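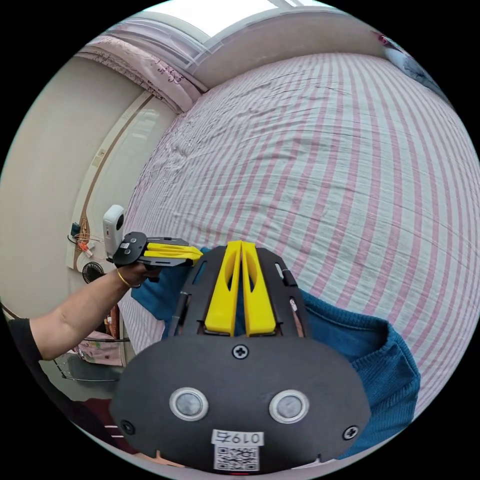 Where has the laundry training grant gone so far?

Most of it has gone on wages for the two trainers and on the rent at Chala. The rest paid for bed linen, irons and bus fares.

Report to the fund, 11/2/20
Prepared by Hiwot Demissie

We took on 19 trainees in the first group. They learn guest house work – bed making, washing, ironing and keeping a stock book. Yeshi Negash teaches the mornings and Ayana Tefera the afternoons. Two trainees left before the halfway point, one to have a baby and one for a job at a clinic. Both places were filled from the waiting list.

Spending stands at 70 per cent of the grant. Linen cost more than we had planned, as the first supplier closed and Pulby wanted payment up front. We saved a little on transport. Saron Asfaw has moved the accounts over to Flinance and the receipts are all entered up to the end of last month.

The water supply is still a problem. It went off for most of one week and we had to send the washing out. Desta Beyene has asked the landlord for a second tank and is waiting for a price.

The second group starts in June. We have had 40 applications and will hold short interviews at Chala. We would like to move the unspent transport money to linen – please let us know if a form is needed for this.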